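Kramer Opens Leasing at Skuvum Row 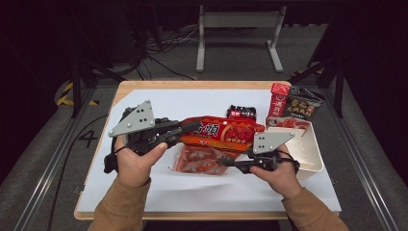 Kramer has begun leasing 13 new rental homes at Skuvum Row, on the former Lela parking lot. The homes have two or three bedrooms and stand within a 10-minute walk of the bus station. Ground-floor space is set aside for a small grocery selling packaged foods. Skaletti designed the buildings with porches facing the street and parking behind.

Under the zoning change approved for the site, each home needs one parking space instead of two. Kramer used the land saved for a shared yard and 300 feet of new sidewalk.

Leases start in December. The leasing office is open every Wednesday from 10 a.m.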